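Karagiannis Hobby Tools: Support Desk
Ticket: Nastutura compressor and airbrush, spitting and pulsing on primer coats
Opened by: Chiamaka Nnaji
Assigned to: Borislav Gashi
Status: Solved
Views: 1,153

Chiamaka Nnaji, 9:12 am
Hi all! First off, I love this compressor. It's quiet enough that I can run it with the radio on, and I've put primer on more kits this spring than in the whole of last year. But something has gone wrong in the past couple of weeks and I'd love some help before I start on the Wutdale walker (big tracked mech with the crane arm, if you haven't seen it, it's gorgeous).

What happens: I start a pass and for a few seconds it's perfect. Then the spray starts to pulse, like it's breathing, and every so often it spits a blob. On flat armor plates I can sand the blobs out. On the crane arm with all that truss detail I really can't.

My setup:
Compressor: Nastutura with the small tank
Airbrush: the gravity feed one that came in the bundle, medium needle
Hose: the braided one from the bundle
Regulator: set to 19 psi
Paint: gray lacquer primer, thinned about the consistency of milk

Already tried: cleaned the nozzle, cleaned the nozzle again, new batch of primer, stirred longer. Same thing each time.

Borislav Gashi, 10:05 am
Hello Chiamaka, and what a great choice of kit! I built the Wutdale walker over the winter and the crane arm is the best part, so let's get you spraying cleanly.

Pulsing and spitting can be two separate faults, so I'd like to split them up. Please do these in order and write down what you see after each one:

1. Empty the cup completely and spray only thinner onto a paper towel. Does it still pulse?
2. While spraying, watch the regulator needle. Does it hold at 19, or does it swing?
3. Look into the color cup while you press the trigger for air only. Any bubbles?
4. Drain the tank using the valve underneath, with the compressor off and unplugged. Tell me if water comes out.

Don't change the needle or the nozzle yet. If we swap parts now we won't know which fault we fixed.

Chiamaka Nnaji, 11:48 am
OK, done, and this was fun in a detective sort of way!

1. Still pulses with plain thinner. So I can stop blaming the primer, poor thing.
2. It swings! It drops a bit, climbs back, drops again. I'd never looked at it while spraying, only when setting up.
3. Bubbles, yes. Small ones, steady.
4. A good spoonful of water. Was I supposed to be draining it?

Borislav Gashi, 12:20 pm
Those are lovely clear results, thank you. Yes, drain the tank after every session. It's in the manual on the same page as the warranty card, and I'm going to ask for it to be moved somewhere people will read it.

So we have two things. Bubbles in the cup mean air is getting back past the nozzle seal. A swinging regulator means that air is leaving the system somewhere faster than the motor expects, or that the pressure switch is cutting in and out too often. Let's look for a leak first, as it costs you nothing.

Mix a drop of dish soap in a cup of water. Run the compressor until it shuts itself off at 60 psi tank pressure, then brush the soapy water on each joint: tank to regulator, regulator to moisture trap, trap to hose, hose to airbrush. Keep it off the motor and the switch housing, please. A leak will blow a little cluster of foam.

Tomos Ellis, 1:02 pm
Jumping in as another owner, hope that's OK! I had the same breathing effect on mine, and it was the joint between the moisture trap and the hose. The thread looked fine and felt tight. It foamed up like a bubble bath when I did the soap test. Two turns of plumber's tape and it's been rock solid ever since, right through a whole squad of Judau scouts with that awful pearl white.

One tip: wind the tape the same direction the fitting screws on. I did mine backwards the first time and it bunched up inside.

Chiamaka Nnaji, 2:37 pm
Tomos, you star. Same joint! A big beautiful mound of foam right where the hose meets the trap. The others were all clean, except for the tiniest fizz at the airbrush end, which stopped when I snugged it up by hand.

I've taped the trap joint (right direction, thanks to you) and the regulator now sits at 19 and stays there. I can't tell you how satisfying it is to watch a needle not move.

Pulsing is gone. It still spits once in a while, and I still get bubbles in the cup.

Borislav Gashi, 3:10 pm
Wonderful, that's half of it closed. Now for the spitting.

Take off the needle cap and nozzle cap, pull the needle back and unscrew the nozzle with the small wrench. Gentle fingers here, the thread is very fine. Then check three places:

The shoulder of the nozzle where it meets the body. Dried primer here will hold it open by a hair.
The inside of the nozzle cap. Same problem, harder to see.
The very tip of the nozzle under a magnifier. You are looking for a split or a flare.

If the tip is split, it needs replacing and I'll post you one. If it is only dirty, soak it in thinner for an hour and work it with a soft interdental brush. Please don't use a sewing needle on it!

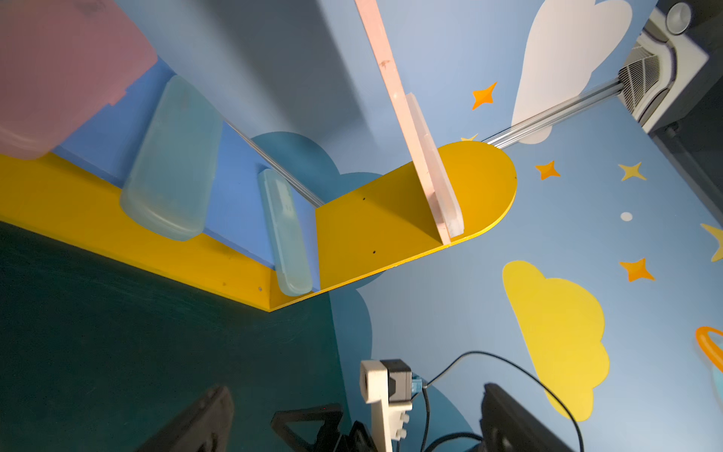

Page 2 of 3

Chiamaka Nnaji, 4:55 pm
Magnifier report: the tip is perfect, no split and no flare, but the shoulder had a ring of old gray primer baked on all the way around. I'd been cleaning the inside of the nozzle over and over and never once the outside. An hour in thinner and it came off in one neat little hoop.

Put it all back together, filled the cup with thinner, pressed for air. No bubbles!

Antigoni Koutsoukos, 5:20 pm
Following along with great interest, I have the same bundle. Does anybody know if a smear of beeswax on the nozzle thread is a good idea? I've read both yes and no.

Borislav Gashi, 5:41 pm
Hi Antigoni! On this airbrush, a very thin smear on the thread is fine with acrylics. I'd skip it if you spray lacquers, as strong thinner softens it and it can travel into the nozzle. A clean metal shoulder seals well without any help.

Chiamaka, could you do one last test with actual primer? Use a scrap sprue or a plastic spoon, and spray for longer than you normally would. I'd like to know it holds up once the tank has cycled a few times.

Chiamaka Nnaji, 7:30 pm
Spoons! So many spoons. I let the compressor cycle on and off through the whole cup of primer and got no pulse and no spit. The finish is so smooth that I went straight on to the walker's shoulder plates, the ones I'd ruined last week. I'd sanded the blobs back with 1,000 grit and you'd never know they were there.

The crane arm is next, and I'm not scared of it any more. Thank you both so much!

Blagoje Milošević, 8:04 pm
Great thread. I run the parts desk, so one small addition: the hose in the newer bundles has a rubber washer at the trap end and doesn't need tape. If your fitting is plain brass with no washer, it's the older one. Open a parts request with the word "washer" in the title and I'll put one in an envelope for you. It presses in with a fingertip.

Chiamaka Nnaji, 8:15 pm
Plain brass here! Request going in now.

Borislav Gashi, 8:22 pm
Closing as solved. Fix summary for anyone searching:

Fault 1: pulsing, regulator swinging. Leak at the moisture trap to hose joint. Taped, washer to follow.
Fault 2: spitting, bubbles in cup. Dried primer on nozzle shoulder. Soaked and cleaned.
Also: water in tank. Drain after each session.

Chiamaka, please post the finished walker in the gallery, I want to see what color you pick for the crane.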